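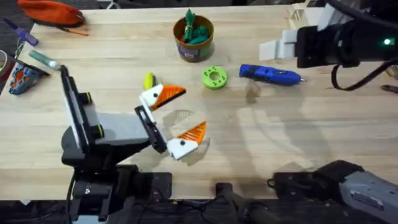
By Marisol Teague

How does a space capsule get home?

Getting into space takes a huge rocket. Getting home takes a small push, a thick shield and some very big parachutes. It also takes careful timing.

Starting the trip down

A capsule circling Earth is moving at more than 17,000 miles an hour. It doesn't need its engine running to keep going. It is always falling toward Earth, but it is also moving sideways so fast that it keeps missing. That is what being in orbit means.

To come home, the capsule has to slow down a little. It turns so that its engines point the way it is traveling, and then it fires them. This is called a deorbit burn. The burn takes away only a small part of the capsule's speed, but that is enough. Its path now dips down into the air.

The crew gets ready before this happens. They put on their suits, strap into their seats and make sure nothing is left floating in the cabin. A loose pen or a camera would drop once they started to feel weight again.

The hot part

High above Earth the air is very thin. Lower down it gets thicker. The capsule is going so fast that the air in front of it can't get out of the way in time. The air is squeezed together and becomes extremely hot, thousands of degrees. It glows, and the astronauts can see orange or pink light outside their windows.

The wide, blunt end of the capsule faces forward. It is covered by a heat shield. On many capsules the shield is made of a material that slowly chars and wears away, and as it does, it carries heat off with it. Inside, the cabin stays cool enough for people.

For a few minutes, the hot glowing gas can block radio signals. People on the ground may not be able to talk to the crew until it passes.

The capsule is also slowing down quickly now. The astronauts are pressed back into their seats and feel several times heavier than they do on Earth. Lifting an arm is hard work. Their seats are shaped so that the push is spread across the whole back.

Parachutes

The air does most of the slowing down, but the capsule is still falling too fast to land. Small parachutes called drogues come out first. They slow the capsule and keep it steady. Then the main parachutes open. They don't open all the way at once - that would be too hard a jerk - so they spread out in stages.

Some capsules come down in the ocean. This is called a splashdown. Others land on dry ground, and those may fire small rockets or use airbags just before they touch down.

After landing

Recovery teams are already waiting. For a splashdown they come in boats, check the air near the capsule for dangerous fumes and lift it onto a ship. Then they open the hatch and help the crew out.

Astronauts who have been in space for months often feel dizzy at first. Their sense of balance has to get used to gravity again, and so do their legs. Doctors check them right away, and they keep exercising for weeks afterward.

See one up close

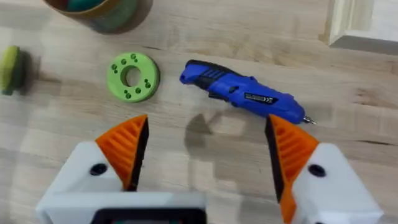 Blue cordless screwdriver on a light wood tabletop.

The Custness Space Hall has a model capsule named Nepia that you can climb into. It weighs 648 pounds and has seats for 5. The museum is on the Hivwood bus line, and there are 43 steps up to the front door, with an elevator on the left side of the building. School groups come on Wednesday mornings, and each turn inside the model lasts 15 minutes.

Words to know

Orbit: the path something follows as it goes around a planet.
Deorbit burn: firing the engines to slow down and leave orbit.
Drogue: a small parachute that opens before the main ones.
Splashdown: a landing in water.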